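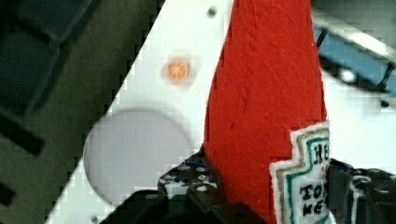 Washing and re-blocking felt

Felt comes in two kinds that behave differently in water. Wool felt is matted fibre with no weave, and it shrinks and thickens with heat and agitation. Acrylic and polyester craft felt will not shrink the same way, but it pills, and it distorts under a hot iron. Check the label or the shop receipt before starting. If neither can be found, treat the piece as wool.

Dry cleaning by hand comes first. Lay the piece on a towel and go over it with a lint roller, then a soft clothes brush, in one direction only. Fuzz balls come off with a fabric shaver held flat. Do not pull them. Stray fibres are trimmed with small scissors at the surface.

Colourfastness
Dampen a white cotton rag with cold water and press it on a hidden area for one minute. Reds and dark blues are the usual offenders. If colour transfers, stop at spot cleaning.

Spot cleaning
Mix 1000 mL of cold water with 4 mL of wool wash. Apply with a cloth, working from the outside of the mark inward. Blot, do not rub. Go over the area again with plain water and blot until no suds show. Grease responds to cornflour left on for 12 hours and brushed out before any water is used.

Full wash
Flat pieces only. Anything stuffed should be spot cleaned, as the filling holds water long after the cover feels dry. Use the same mix in the laundry tub, submerge, press gently and drain. Rinse at the same temperature. Roll in a towel to remove water. Never wring.

Blocking
Pin the damp piece to a foam board with rustproof pins, pulling edges back to the original measurements. Dry in shade with moving air. Glued appliqué may lift at this stage and can be re-fixed with fabric glue once dry. Stitched appliqué may pucker if its backing has shrunk, in which case unpick one side, ease it flat and restitch.

Storage
Clean and fully dry, in a lidded tub, with cedar blocks for wool. Replace or sand the blocks every October. Do not fold thick felt; roll it around a cardboard tube.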